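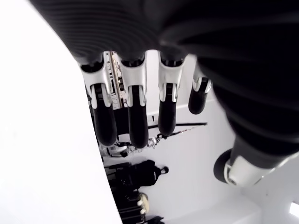 Movgate is the planner we use at Falldale to decide when the arm may move and when it has to wait for perception to catch up. This page covers the wrist view, where most of the trouble was. The fingers hang down into the view and the ribbed black cover takes up the top, so the depth filter used to report the hand as an obstacle and the planner stopped. We now mask the hand from the joint angles before anything reaches the collision map. The thumb needed its own mask, as it sticks out well away from the four fingers.

Settings as of 2025-09-22

The control loop runs at 900 Hz and the planner replans every 40 ms. The mask is padded by 11 mm on all sides. A smaller pad let fingertip pixels through when the fingers curled fast.

Known problems

Large white surfaces close to the lens still give poor depth. Movgate treats them as unknown space and slows down. Haziq Lumenta is testing a fix in the Oven branch, version 2, and it should be merged by December.

Credits

Planner and masks: Lamai Chuensuk. Filter code: Haziq Lumenta. The joint calibration follows the Czerwiński notes in the tools folder.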